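发件人：跑友会邮件列表
日期：2019年8月12日
主题：回复：Tomoana 接力赛的报名和分棒

各位好，

上周那封信我看了两遍，有几处和我从主办方那里拿到的规程对不上，先在这里说清楚，免得大家按旧的数字去练。 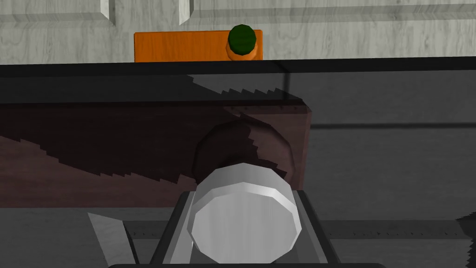
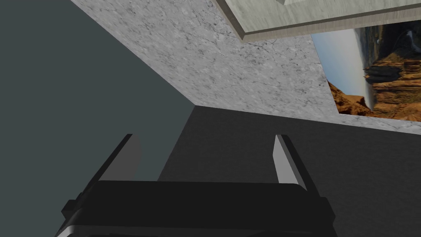 先引原信：

> 今年 Tomoana 接力赛还是四个人一队，每人跑 3,000 米，换棒区在体育场南门。报名费每队 300 元，月底前交齐。去年我们在 Dornarden 队后面，差得不多，今年希望能报两队。另外想问一下，替补能不能在比赛当天早上再定？还有训练，是不是继续放在周四晚上？

逐条回。

一、距离。3,000 米是前年的规定。今年第一棒和第四棒仍是 3,000 米，第二棒和第三棒改成 2,000 米，原因是河边那段路在修，绕不过去。也就是说一队总共跑一万米，比原来少两千。想跑长棒的请直接回信告诉我，目前表示愿意跑第一棒的人多，第四棒还没有人报。第四棒最后有一段上坡，坡不陡，但是长，平时只在跑道上练的人最好提前去跑一次。

二、换棒区。不在南门，在北门外的停车场。今年不用接力棒，改用腕带，交接时必须两个人都站在白线以内，出线交接要罚时。规程上没有写罚多少，我已经写信去问，有答复再发到列表里。

三、报名费。300 元没有变，但是不含计时芯片的押金。押金每队单收，赛后交还芯片就退。去年有一队把芯片带回了家，过了很久才退到钱，请队长收芯片的时候点一下。

四、替补。当天早上可以换人，但是替补的名字必须事先写在报名表上。每队最多写两名替补，同一个人不能同时写在两个队里。所以如果真的要报两队，我们至少要十个人才比较稳妥，八个人上场，两个人候补。现在回信确认的还不够，请还没有表态的人这周内说一声，去或者不去都行。

五、分组。主办方今年按全队年龄总和分组，不再按平均年龄。对我们影响不大，但是如果两队都报，最好一队报公开组，一队报年长组，这样不会自己跟自己争名次。Dornarden 应该还是公开组，Parngate 往年也在那里，实力比我们强一截，这一点大家心里有数就好。

关于号码布：报名系统里我们协会的编号是 1,066，填表时在“所属团体”一栏写这个编号，不要写全名，写全名系统会当成新团体重新建档，去年改回来很麻烦。

训练的事。周四晚上的场地可以继续用，不过灯关得比以前早，想跑完整组间歇的人要早点到。我建议下面几次这样安排：第一次跑 1,000 米五组，组间慢跑；第二次去北门外试走一遍换棒区，顺便练腕带交接；第三次跑一次全程配速，不要拼。腕带看起来简单，出汗以后不太好解，第一次用的人多试几遍。

交通。Girnulov 那边的班车早上有两趟，第二趟到得太晚，跑第一棒的人赶不上检录，请坐第一趟或者自己开车。开车的停在东侧，北门停车场当天封闭。

存包处只收小包，钥匙和手机可以交给队里不在跑的人拿着。

另外，原信里说去年“差得不多”，我查了成绩单，差了四分多钟。主要丢在第三棒，当时天热，前半程跑得太快。今年第三棒短了一些，情况会好一点，但还是建议按自己平时的配速起跑。

还有一个问题想听听大家的意见：明年一月的冬季越野要不要也以协会名义报名？那个比赛是个人赛，计团体分，取前四名。报名开得早，如果有兴趣的人多，我就先去要一份规程。

回信请直接回到列表，不要只回给我，这样别人也能看到哪一棒已经有人了。

接力赛联络人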